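### 4.2 What the dish-drawer task does and does not show

The student project report from the Pludeck course lists the dish drawer as its strongest result, and we think the claim needs trimming. The team logged 3,951 attempts over the term under the Ultano controller. Of these, 3,333 were marked as a success. The marking was done by the same students who had written the controller, and the rule they used was loose: an attempt counted if the plate or cup ended up on the correct side of the drawer front. An item lying on its side counted the same as one standing between the tines.

We asked the team for the rule in writing and received two versions, which do not agree on this point. The January version asks for a plate to be 'stable'. The later one drops the word. We could not find out which was in force for the first 1,000 attempts - the log has no column for it.

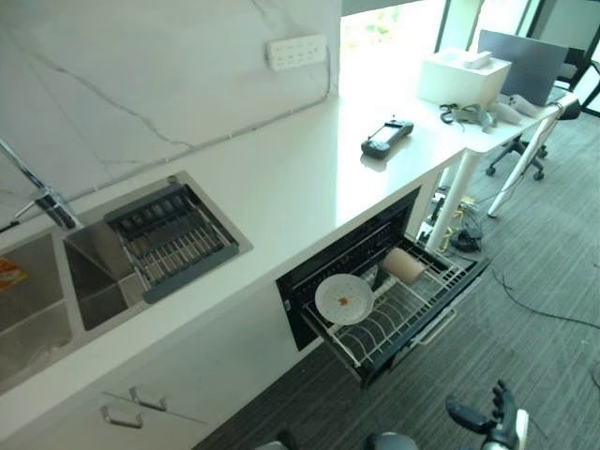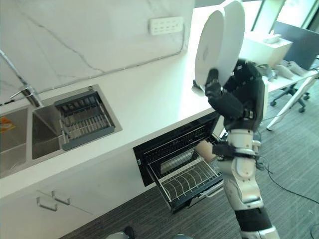

**Figure 3.** The dish-drawer workspace at two moments, with the pull-out drawer open beside the double sink. Order in time not recorded.

A second problem is the layout. Sink, counter and drawer stayed where they were for the whole term, so the controller never had to cope with a kitchen it had not met. The report speaks of 'household dish handling', a phrase that promises far more than one counter in one room can support. The Isdale group, working in the same course with a simpler planner, moved their target between sessions and reported a much lower rate. We would trust theirs more.

None of this means the work was poor. For a class project the log is unusually full, and the team kept its failures in, something the Baptista entry did not do. But the headline rate mixes 2 different tasks, plates and cups, and the report gives no split. We tried to rebuild one from the free-text notes and gave up when too many rows said only 'ok'. Until the attempts are marked again by someone outside the team, we treat the rate as an upper limit and leave it out of the comparison in Section 5.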